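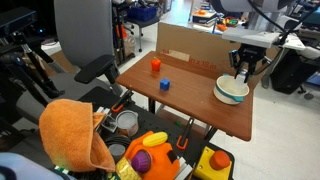

Heo Household Recipe Transcriptions

README, last touched 8/21/24

What you have downloaded

A folder of 500 handwritten recipe cards, typed up, with one plain text file per card and a spreadsheet that tries to hold them all together. The cards came out of kitchens in and near Marcombe, mostly from drawers, one shoebox, and the back of a calendar. They were typed by people who cook, which helped with the vocabulary and did nothing for the spelling.

The collection is called Heo because that was the name on the lid of the first recipe tin. We have never found out whether it was a family, a biscuit company or the sound the lid made.

If you want measured, tested recipes, go and buy a book. These are what people wrote down for themselves, and people writing for themselves leave out the oven temperature.

What is in the folder

cards/ holds the text files, numbered in the order they were typed.
index.csv holds one row per card. The columns are described further down.
glossary.txt explains local words, abbreviations and one aunt.
disputes.txt is where typists argued about handwriting. Please read it before writing to us about card 155.

There are no scans. Several owners were happy to share the recipe and unhappy to share the gravy on it.

Columns in index.csv

card_id: the number. Does not mean anything. Card 2 is newer than card 26 by decades, as far as anyone can tell from the ink.

title: as written at the top of the card. If the card had no title we used the first line, which is why the index contains a dish called "Start the night before."

dish_type: soup, bread, main, pickle, sweet, drink, other. Stuffed peppers are filed under main. Peppers stuffed with cabbage and put in a jar are filed under pickle. We had a long phone call over this and I am not having it again.

hand: a letter code for the handwriting, where we could match it across cards. Hand C wrote more than anyone else and underlined "slowly" on nearly all of them.

units: cups, metric, both, or vibes. The last one is a real value and you will need to handle it. It covers "enough," "until it looks right," "a glass (the blue one)," and "as for Sunday."

legible: yes, mostly, no. Cards marked no are still included, with square brackets for the guesses.

notes: anything else, including stains where they seemed to bear on the ingredients.

How the typing was done

Each card was typed once by one person and read back against the original by another. Serpil Kocabaş did most of the first typing and İlker Kozan most of the reading back, so if you find a mistake, you may picture it surviving both of them.

The rules were short:

Type what is on the card, including errors.
Keep line breaks.
Crossed-out words go between tildes.
Do not improve anything.

The last rule was broken more than the others put together. It is very hard to type "boil peppers 1 hour" and walk away. Where we caught improvements, we put the original back. Card 26 was restored three times, and I have stopped asking who keeps changing it.

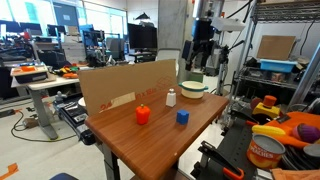
Salt gets its own paragraph. Most cards say "salt" with no amount. A fair number leave it off the ingredient list altogether and then mention it in the method as though you'd been holding it the whole time. We did not add it to the list. If you are counting ingredients by machine, your salt figures will be too low, and you will conclude that people near Marcombe lived on bland stew. They did not.

Pots have a similar problem. Cards say "the big pot" or "the usual pot," and for the writer there was clearly only one. We asked surviving owners what size they meant and they held their hands apart. This has not been entered in the spreadsheet.

Known problems

Some recipes appear more than once under different titles. We kept them all, because the differences are the interesting part. The lentil soup drifts a good deal from house to house and each house is sure about its own.

The letters Y and T mean yogurt and tablespoon on most cards. On the cards in hand F they mean something else. See glossary.txt, where we admit we don't know what.

Turkish, Danish and Swedish words turn up in the middle of English sentences. They have been left where they were, with their proper letters. The first version of index.csv lost all the accents and turned Åsmund Wikström, who gave us the herring cards, into a row of question marks. He was gracious. The file is now saved as UTF-8, and if your spreadsheet program opens it as something else, please be firm with it.

Card 155 says either "two spoons" or "ten spoons" of vinegar. Elif Naz Coşkun made it both ways. Her finding is in disputes.txt and contains some language.

Good uses and bad ones

People have used the cards for looking at how home cooks write instructions, for teaching text cleaning to students who thought they'd seen messy data, and for dinner. All fine.

Please don't use them to work out what anyone's family ate. People write down the dishes they're afraid of forgetting, and the Tuesday meal never makes it onto a card. Cakes are badly over-represented for this reason. So is anything involving gelatin, for reasons that belong to another time.

Please don't treat the preserving recipes as safe. Several predate any interest in the subject. Card 26 advises leaving the jar "behind the stove until it speaks."

Privacy

Surnames and street addresses on the cards were replaced with [name] and [address]. First names were kept when the owner agreed. Remarks about other people's cooking were kept if the other person was dead or had already heard it.

License

Free to use, share and change. Give credit to the Heo household transcriptions. If you print them and sell them, the owners would like a copy, and hand C's granddaughter would like you to keep the underlining.

Changes

Second release: accents repaired, duplicate numbering fixed, "vibes" added to units after we gave up on "unspecified."

First release: see above regarding accents.

Next release is planned for October, if Arnar Bundgaard finishes his mother's pickle notebook. He reports that the pages are stuck together and he is using a butter knife.

Corrections

Send the card number, the line, and what you think it says. Don't send what you think it should say. We have plenty of that already.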